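Right hand won't let go in the sim, build 296

dudwood_k
2019-08-04
Running the tabletop pick task in Arroyo with the two-handed humanoid. Reach and grasp are fine. On release the right hand stays shut and the arm drives on to the bowl, still holding the item. Happens in 40 of 400 runs, always the right hand. Render from a bad run, left arm parked up out of the way:

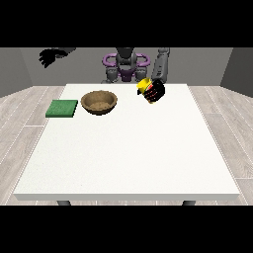 Reply 1 – Gokitz
Contact settings. Small objects get wedged between the fingers and the solver never frees them. Drop the friction and try again.

Reply 2 – dudwood_k
Tried it. Same fault, and now it drops things on the way as well.

Reply 3 – thorey_b
I don't agree with Gokitz. If it were wedged you'd see the finger joints pushing against it. Can you post the commanded positions?

Reply 4 – dudwood_k
Commanded stays at closed. The open message goes out at step 2,910 and the hand never gets it.

Reply 5 – thorey_b
Dropped message then. Have the arm wait for a hand-open reply, and stop if none comes. I wouldn't put this on hardware before that's in.

Reply 6 – Gokitz
Fair enough on the message. I still think your friction was too high.

Reply 7 – dudwood_k
Wait added, running the full set again tonight.

Þórey Bjarnason (thorey_b) moved this thread to Faults.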